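**Thread: House rules for cobot cells doing PC assembly and teardown. What's in yours?**

**slotted_table** wrote:

I've been asked to write up the working rules for our bench cell at Kerlow, and I'm having way too much fun with it. We've got a cobot on an aluminum slotted table, and the jobs are all desktop computer work: CPUs, memory, that sort of thing. The risk assessment is done and signed. What I'm after is the layer under that, the everyday good practice stuff that lives on a laminated sheet and that people really follow.

My draft so far:

- Parts go in the fixture tray before anyone enables the arm. No handing parts in.
- One person holds the pendant. If you're not holding it, you're outside the tape.
- Mains lead out of the computer, then press the power button to drain what's left.
- Wrist strap on for anyone touching a board or a bare CPU.
- First run after any change to the setup is at reduced speed, start to finish.
- Log the fixture revision with every program change.

For a sense of the job, this is the kind of layout the rules have to cover:

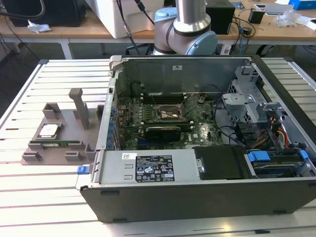 *Dell tower on its side, socket open, CPU and RAM module waiting in the printed tray.*

What have I missed? I'd love to see what other shops have on their sheets, even the odd little rules that only make sense to you.

---

**ferrule_fan** wrote:

Oh this is my favourite kind of thread! Good list. The one I'd add straight away is about open sockets. Ours reads: "Socket open = cover on, unless the arm is about to place." Bent contacts are the most expensive five seconds in the whole job, and it's nearly always a sleeve or a dropped screw that does it, hardly ever the robot.

Also, your tray. Is it keyed so the CPU can only go in one way round? We went through 7 versions of ours before we were happy, and the big jump was making the corner blocks uneven so you couldn't load it rotated. Better than any written rule.

---

**slotted_table** wrote:

Not keyed yet, just small corner blocks holding the CPU. I love the uneven idea and I'm stealing it. The socket cover rule is going in tonight.

---

**northbench** wrote:

I'll be the grump. I don't think "outside the tape" should be on there at all. Either your assessment says the arm is fine to share space with at that speed and force, or it says it isn't. If it's fine, the tape is theatre. If it isn't, tape is nowhere near enough and you want a scanner or a guard. People learn to step over tape in a week and then they step over the tape that matters.

And please remember "collaborative" describes the application, so the arm on its own doesn't get you there. Gripper, part, fixture, all of it gets assessed. A tall post standing up off a tray is a pinch point if the arm comes down next to it. So is the edge of a steel case with the side off.

---

**slotted_table** wrote:

Fair, and the post is in the assessment (it was the first thing our assessor pointed at). On the tape, I see it differently. We're inside the limits with someone in reach, and the tape is there to stop people leaning over to chat while a program is being taught. It's manners more than safety. But you've convinced me it needs to be labelled as that, so nobody mistakes it for a safeguard.

---

**northbench** wrote:

I can live with that. Write "courtesy line" on it and I'll stop complaining.

---

**gantry_goose** wrote:

Joining in from the Lunde side of things. We do teardown only, and the biggest rule on our sheet is cables. Power bundles and data cables have a mind of their own, and a program that ran perfectly on one tower will snag on the next. So:

1. Dress and clip every loose cable before the run.
2. Photo of the open case goes in the job record.
3. If a cable has moved into the path, stop and fix it by hand with the arm disabled. No nudging it aside while it's running.

Number 3 took the longest to sink in. It is *so* tempting to reach in with a pencil.

We also keep a cycle count on the board between servicing of the gripper pads. Last set came off at 2624 and honestly could have gone longer, but I like changing them early, as worn pads slip on memory modules long before they look worn.

---

**ferrule_fan** wrote:

The pencil!! Every shop has a pencil person.

Question on the count though: do you change at a fixed number, or on inspection? We tried a fixed number and ended up binning perfectly good pads.

---

**gantry_goose** wrote:

Inspection, with the count as a nudge to go and look. Two people have to agree they're done. I'd never put a hard number in the rules, different pad materials behave too differently.

---

**vimer_apprentice** wrote:

Newish here, second year at Vimer. Can I ask a basic one? Does the e-stop test go on the sheet or somewhere else? We do ours every morning at 8:15, but it's only in the shift book, and when I covered at the Ukberg shop nobody could tell me where theirs was written down.

---

**northbench** wrote:

Great question, and not basic. On the sheet, top line. Test it, write your initials, then enable. Anything people must do before the arm moves belongs where they're standing when they do it. The shift book is for the record.

---

**slotted_table** wrote:

Top line it is! I can't believe I left it off.

Another one I'm wavering on: housekeeping behind the cell. We have desks close to our arms, and stuff builds up on them. I want a rule that nothing on a neighbouring desk can be within the arm's reach, full extension, any pose. Too strict?

---

**ferrule_fan** wrote:

Not too strict, but I'd use software limits for it and save the rule for what's left over. Set a safety plane at the edge of the table and the desk stops being a problem for the arm. What the plane won't do is stop things sliding *onto* the table, so our line says "nothing on the table that isn't in today's job." Short enough that people remember it.

---

**gantry_goose** wrote:

Disagree a bit! Planes are brilliant until someone loads an old installation file and they vanish. Have both. We check the safety checksum on the pendant against the one written on the sheet, takes a moment and it caught us out in December when a restore had gone in from the wrong backup.

---

**northbench** wrote:

Seconding the checksum. If I could make every shop adopt one habit it would be that.

---

**slotted_table** wrote:

You lot are wonderful. Current version, with your changes:

- E-stop tested and initialled before enabling.
- Safety checksum matches the sheet.
- Mains lead out, power button pressed.
- Wrist strap on for boards and CPUs.
- Cables dressed and clipped.
- Socket covered until the arm is about to place.
- Parts in the tray before enabling. Nothing else on the table.
- One pendant holder. Courtesy line for everybody else.
- Arm disabled before any hand goes in the case.
- Reduced speed for the first full run after a change.
- Fixture revision logged.

It fits on one side of a page at a readable size, which was my secret goal. I'll print it at 87 per cent so the margins survive the laminator.

---

**vimer_apprentice** wrote:

Would you mind if I took this to my supervisor? I'd swap the socket line for something about drive bays, we mostly pull hard drives.

---

**slotted_table** wrote:

Please do! And post your drive bay line when you've got it, we'll be doing drives next and I haven't written a word for them.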